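The repair bench at Ocampo takes up most of a back room, and on a Saturday morning every inch of it is spoken for. The woman who runs it has been fixing small household things there for seven years, and she still lights up when somebody walks in with a bag of parts.

"I love the bag of parts!" she says. "People are embarrassed by it, and I'm thinking, great, you kept the screws."

She started with lamps, moved on to fans and mixers, and now takes in up to 60 pieces a month. Most are built from black molded plastic, which she has strong feelings about. "You learn to read it with your fingers. There are ridges, there are little steps where one part sits on another, and if you go slowly you find where it wants to open. Pry in the wrong spot and you've snapped a tab."

Tabs are a sore subject. She keeps a drawer of 200 spares, sorted by width, many of them saved from housings she couldn't rescue. She got the drawer unit from Condedon when their shop closed in June, and she's still delighted with it (the labels were already on!).

Her favorite part of the job is looking inside before touching anything. "I'll get my face right down next to it with a flashlight and stay there for ten minutes. My back hates it. But you see so much more up close, even when half of it is a blur."

She'd like a second bench by next summer, and she already knows which wall it's going on. "The one with the window," she says. "I've measured it twice, and the shelf can move." 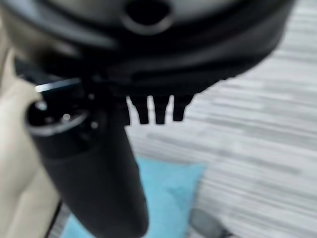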